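8th September

Back on the shoe boxing today. Bench two again, the light wood desk by the window, because Man-sik has the big bench covered in foam offcuts for the Skarnby order and I didn't want to start a fight about it.

Where we had got to: the packing sheet for shoes is still the one A-yeong wrote in January, and it was written for new shoes with paper in the toes and laces tied flat at the factory. What Devville are sending us is returns. Laces undone, tongues pushed over to one side, no tissue, often no lid insert, and the box is whatever the customer had in the closet. The sheet says "place pair in box, heel to toe, close lid," and that is all it says. Adjoa asked for something a new person could follow on their first morning without coming to find one of us.

Set out the lighter pair of trainers first (canvas, no padding) to get a feel for the order of steps, then changed over to the navy suede ones and stayed on those for the rest of the day. Suede is the better test. It marks if you drag it and it picks up dust from the inside of the box.

Measured the shoebox with the steel rule before starting. The red one has an inside height of 124 mm at the front and slightly less at the back where the hinge fold has gone soft. Length is fine. Width is the tight one. With both shoes soles down there is not enough room for the collars unless one shoe is turned on its side, so the old heel to toe line is right, it just needs the extra step written in.

Things I tried for the starting position on the desk:

Toes toward the packer. Everyone does this first. You can see the laces, but the hand goes to the tongue, the tongue folds down, and then the collar gets squashed when the second shoe goes in.

Heels toward the packer, shoes apart. Better hold, but you pick them up one at a time and the second shoe gets left while you deal with the first. Jae-in did four pairs like this and twice put down the second shoe to fix the lid.

Heels toward the packer, shoes together. Best so far. You can get hold of both at the inner heel where they meet, the counter is stiff there and doesn't mind being held. Keep the box open on the left, lid up. 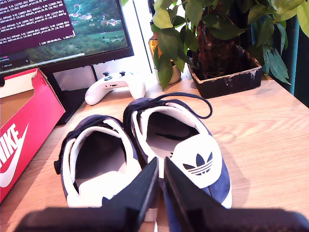 Navy/white pair, heels forward, box open at left. Right lace still loose.

Laces are the slow part. On the left shoe I had them tucked around the top of the tongue and they stayed put. The right one I kept leaving until last and it kept getting in the lid. Valter says push them down inside the shoe, all the way to the insole. That works and takes two seconds, but the Devville people want the laces visible when the lid comes off so the customer can see both are there. So tuck at the tongue, both shoes, before anything is picked up. I have put that as step one.

Brand of box against brand of shoe. Adidas shoes in a Nike box is no good for anything that leaves the building, obviously, and I only used that box because it was the one on the shelf with a sound lid. But it raises a real question for the sheet, which is what to do when a return comes in the wrong box. Adjoa thinks plain brown carton, new label, flatten the old box. I agree. Man-sik wants to keep the old boxes for void fill. We have nowhere to keep them. Left it open for now.

Timing, from hands on shoes to lid closed, done by me with the kitchen timer: the first few were all over the place and I have not kept them. After the order of steps settled it came down to 24 seconds and stayed close to that. Jae-in was quicker but his lids were not square.

Dust: brushed the inside of the box with the soft brush before the suede pair went in. Half a teaspoon of cardboard crumbs came out of the corners. Add the brush to the bench kit list. The Jikix one is too stiff, it scuffed the white on the heel collar of the practice pair and I had to get it off with the eraser. Use the goat hair one from the drawer under the scales.

Bench two needs clearing at the end of the day. Controller is to go back in the tray, the desk is not that deep and it eats the space behind the shoes. I also want to move the monitor back a hand's width.

To do:
Rewrite the shoe sheet with laces first, then heels together, then one shoe on its side.
Ask Devville if 230 pairs is still the number for the first delivery. The email from Do says 159 and I don't know which one is newer.
Order brown cartons, the shallow size. Check the inside width before ordering this time.
Get A-yeong to read the new sheet before it goes on the wall.
Try boots. The ankle will be over the box height and I don't have a plan for that yet.

Left the navy pair on the shelf over bench two with a bit of tissue in each toe. Please don't borrow the tissue.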